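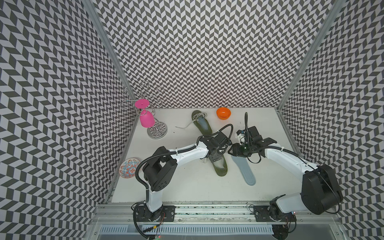 How do I keep stemware from tipping over when the cupboard is already full?
Hang it upside down on a freestanding rack. The foot of the glass slides onto the arm, the bowl points down, and the whole thing can live on a counter or a side table.

I'm Hazel Ridgeway, I run the little housewares shop in Milville, and wire glass racks are one of those things I could talk about all afternoon. I grew up with a grandmother who kept her good glasses in a box under the bed (wrapped in newspaper, every single one!), and I swore mine would be out where I could grab them.

The Bremberg Curl Rack

This is the one I sell the most of. It's a chrome wire rack with looping, curled arms on a round mirrored base, so it looks a bit dressy even with cheap plastic glasses on it. I like it best with plastic, to be fair – a bright pink wine glass on all that chrome makes me smile, and I keep the colored ones for the patio anyway.

Price: $31
Finish: chrome wire, mirrored base
Assembly: three screws, underneath
Ships from Milville within 7 working days

Will my glasses fit? Most ordinary wine glasses do. Very wide feet can be a squeeze, and those huge balloon glasses bump into each other, so skip an arm between them. Stemless ones won't hang at all, sorry. If you're not sure, measure across the foot and send me the number and I'll try it on the one in the shop.

Load it evenly. Put the first glass on one side and the second one opposite, and keep going like that. I filled mine all down one side the first week and it had a definite lean to it.

The mirror shows every fingerprint, I won't pretend otherwise. A soft cloth and a drop of vinegar in water sorts it out in a minute. Dry the wire too if you hang glasses up straight from the sink, and please don't put the base in the dishwasher.

De Graaf makes a plainer rack with straight arms and no mirror, and I can order that if shiny isn't your thing. It takes longer to get here. The Sekiditz one that people still ask me for is gone – I sold the last one in November and they've stopped making it.

Returns are fine for 84 days as long as you still have the screws. Spare screws are free, just ask for the little bag when you order.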